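**Hovby round bread basket, three months in**

I didn't expect to have this much to say about a basket! I bought the Hovby after our old cane one finally shed so many bits that we were picking splinters out of the dinner rolls. Loïc at the Clirine homewares shop talked me into the synthetic weave, and I'm so glad he did, because it has been on our table pretty much every day since.

First, the look. It's a warm orangey tan, and the weave spreads out from a little square knot in the middle like a sunburst, so it's lovely even with nothing in it. The sides are thicker braided bands that finish in a nice round rim (no scratchy ends, I ran my fingers the whole way around in the shop).
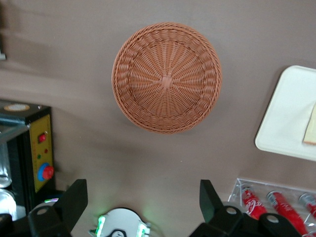

Cleaning is where it won me over. Crumbs do get into the weave, I won't pretend they don't, but I turn it over, give it a good whack above the sink and rinse it under the tap. The colour hasn't faded at all, and it lives near a sunny window. My neighbour Santino borrowed it for a barbecue and it came home smelling of onions, but a bit of dish soap fixed that overnight.

Now the grumbles. It's shallow! Sliced bread and a few rolls are fine, but pile it up and something will go over the side. It's also very light, so it skates a bit on a smooth table when the kids all grab at once. A folded tea towel in the bottom helps with both. I'd love to see a deeper version, and I'd be first in line for it.

I paid $38, which felt steep next to the Zumness one on the shelf beside it, but that one had a wobbly base and a much looser weave. Four and a half stars from me, and I'm going back for a second one to hold fruit.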